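Chapter 4
Tensile Behaviour of Fibrous Sheets
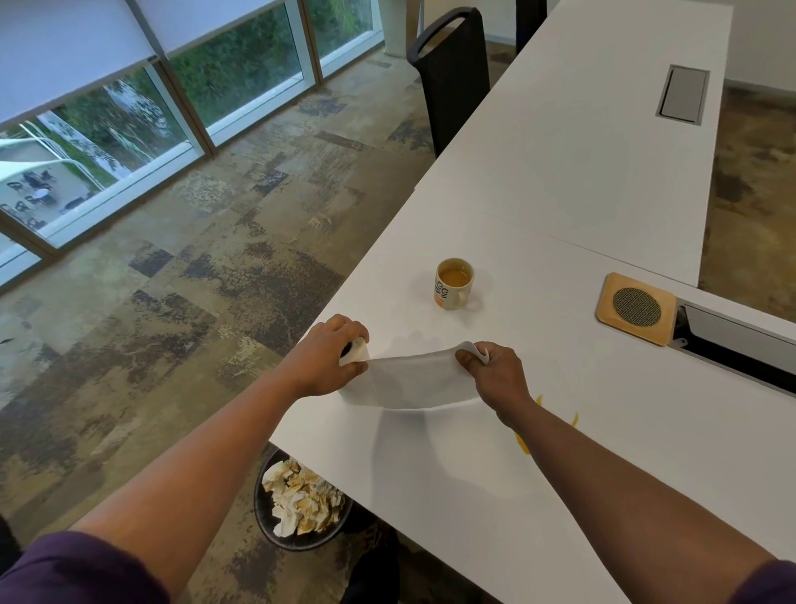 Figure 4.1 A paper towel held in tension between two hands. The load enters through a gathered end on one side and a pinched corner on the other.

4.1 Introduction

Paper, felt and nonwoven fabric are networks of short fibres joined at their crossings. Their strength depends on the strength of the individual fibres, on the number and quality of the bonds between them, and on the direction in which the fibres lie. Chapter 3 dealt with the single fibre. The present chapter deals with the sheet.

The first difficulty is one of units. The thickness of a soft, creped sheet varies with the pressure under which it is measured, so that stress in the ordinary sense (force per unit area) is poorly defined. Tensile strength is therefore expressed as force per unit width, in newtons per metre. Dividing this value by grammage gives the tensile index, which permits sheets of different mass to be compared.

Consider a towel of grammage 36 g/m² with a machine-direction tensile strength of 410 N/m. Its tensile index is 11.4 N·m/g. If the cross-direction strength of the same sheet is 124 N/m, the anisotropy ratio is 3.3. Ratios of this order arise because fibres tend to align with the travel of the forming wire.

4.2 Gripping and load distribution

The definitions above assume that load is shared evenly across the width. Clamped strip specimens approach this condition; a sheet held by hand does not. Force applied at a corner spreads along a diagonal, and the regions to either side carry little load or buckle out of plane. Failure loads obtained in this way should not be converted to a strength per unit width.

Trevor and Fogh examined the effect of uneven clamping on samples from the Flakholm mill. Slack of only 2 mm at one edge of the jaw lowered the recorded strength in every grade tested. The effect was most pronounced in the cross direction – the reverse of what the Junell model predicts. Hauksdóttir's correction, derived in Section 4.6, accounts for part of the discrepancy.

4.3 Wet strength

Water disrupts the hydrogen bonds between cellulose fibres. An untreated sheet loses most of its dry strength on saturation, whereas one treated with a wet-strength resin retains a useful fraction of it. The ratio of wet to dry tensile strength is reported as a percentage, together with the soaking time.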